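Re-zeroing the grippers on our two-armed bench cell (and the wipe-down that goes with it)

Posted 5 Nov 2023 in Workshop notes

A few people have asked me how we look after the grippers on the two-armed cell, mostly after the stirring clip did the rounds at Gokell. I've now done this job often enough that I no longer need my own scrap of paper for it, so I'm writing it up properly before I forget which bits are hard for somebody doing it for the first time.

The cell is two light arms on either side of a white bench, each with a two-finger parallel gripper on the end. Both grippers are the same model and both drift in the same way: over a few weeks the closed position creeps, the controller thinks the fingers are touching when there's still a sliver of daylight between them, and thin things start to slip. Big things hide it for ages. You can pick up wooden blocks all afternoon with a badly zeroed gripper and never notice, and then you hand it a spoon!

What you need

A 3 mm hex key with a decent ball end (the one that came in our box is soft, bin it)
Lint-free cloths and a little isopropyl
A strip of ordinary printer paper
A soft brush, the sort you'd use on a keyboard
Something thin and round to grip for the test
Allow 46 minutes for the pair. I've done it quicker and regretted it.

Before you touch anything

Park both arms well apart, fingers open, and take the cell out of automatic. Then press the stop button and check that it really has stopped, by asking for a small move and not getting one. Pylyp does this twice and I used to tease him for it, but I've started doing it too.

Save the current gripper settings to a file with the date in the name. If you only ever follow one line of this page, make it that one. Niloufar Kiani set up our original values and it took her the best part of a week, and I wiped the lot in my first month.

Cleaning the fingers

Brush first, then wipe. If you wipe first you push the grit into the linkage, and the linkage is exactly where you don't want it. Work the brush in from the side with the fingers half open, then turn the gripper over and do the underside. Go gently round the cable connector there — the plug is small and doesn't like being leaned on.

The pads get a cloth barely damp with isopropyl. Don't pour it on. Let them dry completely before you go any further, or the paper test will tell you fibs.

While you're in there, nip up the pad screws. Snug is plenty. They go into a small insert that strips if you look at it wrong, and a new one has to come from Asadi, who are lovely but not fast.

Setting the zero

Release the stop, bring one arm back in manual and close its gripper at the lowest force setting. Do one side at a time and leave the other open and parked.

Slide the strip of paper between the pads. With a good zero it should drag a bit but still pull out in one piece. If it falls out, the gripper is stopping early. If it tears, it's closing too hard or too far.

Nudge the closed position by one step, open, close, try the paper again. Keep going until you get that drag. Then open and close the gripper 20 times from the test menu and do the paper once more, because the first few closes after cleaning are always a little off. Write the value down, save, and swap to the other arm.

Our two never end up with the same number. I spent a silly amount of time trying to make them match before Jarmo Rantala pointed out that there was no reason they should.

If the number keeps wandering, stop adjusting and look at the pads. A pad with a worn edge sits at a slight angle and the paper will drag at one end only. We swap ours at 600 hours of running, which is our own rule and probably a bit generous.

The spoon test

This is my favourite part. I make a coffee, put it in the middle of the bench and get the right arm to hold a long-handled spoon in it and stir. It's a fussy test, in a good way. The handle is thin and smooth, the liquid pushes back a little on every turn, and any slack in the fingers shows up as the spoon twisting in the grip.
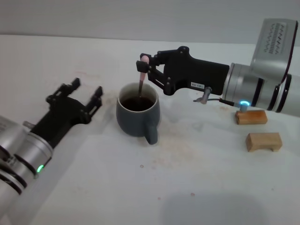
Start slow, with a small circle, and keep the spoon clear of the sides of the mug. Watch the top of the handle where the pads meet it. A tiny rock back and forth is fine. If the handle creeps down, or swings round and doesn't come back, your zero is still short and you need another step or two. Please don't fix it by turning up the force! That works for a day and chews the pads.

Don't fill the mug to the brim, obviously, and keep a cloth handy. Coffee dries sticky and the next person's parts will pick it up, so wipe the bench when you've finished. Use plain water on the top, and keep the isopropyl for the pads.

Once the right arm is happy, repeat the whole thing with the left. You'll need to mirror the path, or just teach a second one, which I find less fiddly. Ours are saved on the cell as stir_right and stir_left if you're at our site. Please copy them before you edit them, Győző.

Putting it back

Park both arms, save the settings again under a new name and put the cell back in automatic. Run one ordinary job at reduced speed with your hand near the stop before you walk away. Pop the two closed-position values in the log with your initials.

Next one of these will be the wrist cable check, probably in December when the Pluvholm job is out of the way.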